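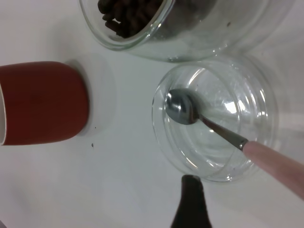
Photo: Fomstead Sample Room, Station 2

The sample room at Fomstead had three tasters in August and two by the following spring. The third position was listed in the plan as "absorbed." The work it had covered was weighing, filling, rinsing and setting out, and the Akix arm now did that at Station 2.

The senior taster kept the log. She had kept it on paper for eleven years and then in the Markirent system, which had a field for everything except remarks. She put remarks in the field marked Lot Suffix, which accepted 302 characters.

A normal entry read: Lot 367, medium dark, jar to bowl, one spoon, no fault. The arm wrote the same entry a second earlier, without the comma. Her entry was kept as the confirming record. The contract with Dlamini, who bought most of the dark roast, required a confirming record by a person, and the contract had two years left.

She noticed the quiet first. The third taster had talked through the setting out, mainly about bus routes and the price of tires, and the talk had marked the time. When it stopped the cups were ready. The arm made a small sound at the elbow and no sound when it finished, so she and the other taster took to looking up every few minutes. The other taster moved his chair to face Station 2. After a week he moved it back and hung a bicycle mirror on the shelf.

On a Wednesday the arm halted with its finger a short distance from the bowl. The panel showed code 4000. The manual listed 4000 as "awaiting operator" and gave no further steps. The other taster pressed Resume. The arm stayed where it was. He pressed it again and went to find the supervisor, who was at the loading dock signing for pallets.

She stood at the table and looked over the work. The beans were in the jar, the spoon was in the bowl, the red mug was on its side. She could see no fault. She checked the air line and the door switch. Then she did what she would have done before the arm came, and picked up the spoon.

The arm withdrew to its rest position. The panel cleared.

She finished the setting out by hand. It took her nine minutes, and her wrist ached by the end. She put the spoons to the right of the bowls, where the third taster had always put them - the arm had been taught from a recording of him, and it put them there too.

When the supervisor came in, the cups were poured and the other taster was already on the second one. The supervisor asked what the fault had been. She said it had been waiting for an operator. He asked which operator, for the form, and she gave her own name.

In the Lot Suffix field she wrote: Set by hand. Taste unchanged. Arm stopped 10:40, no cause found. Suggest we ask him. She counted what was left of the 302 characters, deleted the last sentence, typed it again, and saved the record.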